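4. Working alongside the sorting cell

This section is for everyone who shares a bench area with the Plunholm two-arm cell, whether or not you have used a robot before. Read section 3 (Powering up) first. If you only come in to collect finished trays, skip to 4.4.

4.1 What changes on your shift

Before the cell arrived, one person on each shift at the Clalholm site spent most of the day picking mixed items off the bench and placing them in trays. The cell now takes the repeat picks. You keep the parts that need a person: deciding what goes where, teaching new items, checking the first tray of a batch and dealing with anything odd.

That last part is more fun than it sounds! Most of us expected to stand there watching. What happened is that the people who knew the items best became the people the cell learns from, and they are now asked for their opinion several times a day. Your old knowledge of how a slippery cup or a flat piece likes to be held goes straight into the job settings.

Rotas have changed too. The picking post is now called cell lead, and you hold it for 2 hours at a time before handing over. Please do keep to the handover, even on a good run.

4.2 Setting out a practice job

New cell leads start with toy items. They are light, cheap and a good mix of shapes, and a dropped one does no harm.

1. Press PAUSE on the Nusach panel and wait for the word HELD to appear.
2. Open the front of the enclosure. Keep the fabric clear of the arms and the support rods.
3. Wipe the table. Small scuffs can stay, but crumbs and tape must go.
4. Put one tray on the table where one of the arms can reach it.
5. Set out up to three items near the middle, with a finger's width of table between them.
6. Take your hands out, then stand back behind the floor line.
7. Choose PRACTICE on the panel and type your initials.
8. Press and hold START until the tone sounds.

Note: Lay items down the way they would land if you dropped them gently. It is tempting to line everything up neatly, but the cell learns very little from a tidy table.

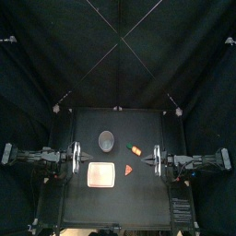 Note: The two arms share the middle of the table, and the software decides which one moves first. If one arm seems to be waiting, give it a moment before you pause the job. New leads often pause too early — we all did.

CAUTION: Never reach in to straighten an item while a job is running, even if both arms are still. A still arm may be between moves. Press PAUSE and wait for HELD every time.

4.3 Teaching a new item

1. With the cell in HELD, choose TEACH and enter the item number. Practice items use 907. Live items use the number on the stores sheet.
2. Place the item on its own on the table.
3. Stand behind the floor line and take the hand controller from its hook.
4. Guide one arm to the item and close the gripper slowly. Stop at first contact, then give one more click.
5. Lift, move to the tray, lower and open.
6. Press KEEP if you were happy with it, or DROP if you were not.
7. Turn the item and repeat. Use a different angle each time.
8. Swap to the other arm and do the same again.

Do not worry about being slow. The cell copies the path you take and sets its own speed later. Tae-yang Bae, who ran our first training days in April, teaches with long pauses and his items are among the most dependable in the library. That library holds 1,206 kept demonstrations, every one made by somebody on the floor, and it is a real pleasure to watch the cell use a grip you taught it.

If two people disagree about how to hold something, teach both ways. Label each with your initials and compare them at the end of the shift.

Note: Demonstrations record arm movement and the view of the table. They are not used to time you or to compare one person with another. This was agreed with staff before the cell was switched on and it applies to every shift.

4.4 Collecting a tray

1. Check that the panel shows HELD or TRAY READY.
2. Lift the tray straight up with both hands.
3. Put an empty tray in its place.
4. Press NEXT.

If the panel shows anything else, fetch the cell lead.

4.5 When the cell asks for help

The panel will chime and show one of these messages.

CANNOT SEE ITEM: Something may be blocking the view. Pause, then check that the fabric overhead has not sagged.

GRIP LOST: Pause, pick up the item and put it back near the middle. Three of these in a row on one item means it needs more teaching.

ARM STOPPED 2345: One arm has met something it did not expect. Press the red stop, do not pull the arm, and call the Derkach service desk from the wall phone.

Write every chime in the cell book, with a few words on what you think went wrong. The notes are read each week and many of the current settings started there.

Section revised 31 October 2021. Continue to section 5, Cleaning and end of shift.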